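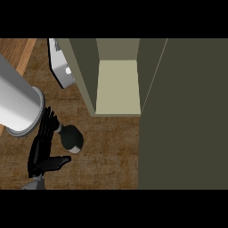
Need to refinish the floor in our front room before my sister moves in, end of February. Brown wood, a bit worn and mottled like the floor up there, with one lighter strip running diagonal near the corner, same as ours where a wall used to be. Previous owner said it was sealed with Bromano oil but I can't find a can anywhere. Can I put water based poly over old oil or do I have to sand it all off? Quote from Boutros was $900 for sanding only, no finish. Seems like alot.

Filed under: Home & Garden > Floors > Refinishing

Maysoun Haddadin
Depends if it's really oil. Put a few drops of water in a corner, leave it 10 minutes. Soaks in and goes dark = oil, or the finish is worn out. Beads up = there's some kind of film on there. Poly over oil can peel, I did that in a hallway once and was scraping it up by summer. If it is oil just clean it good and re-oil. Way cheaper. Two thin coats, wipe off the extra, and lay the rags flat outside to dry, they can catch fire if you ball them up.

The lighter strip will probably stay lighter. Stain a scrap first.

Ayten Güneş
Rent a sander. I paid $100 for the day at Plostach plus paper. Start at 60 grit not 36, dont stop moving or you get dips

Maysoun Haddadin
Fine if the boards are thick enough. Pull up a floor vent and look at the edge before you rent anything.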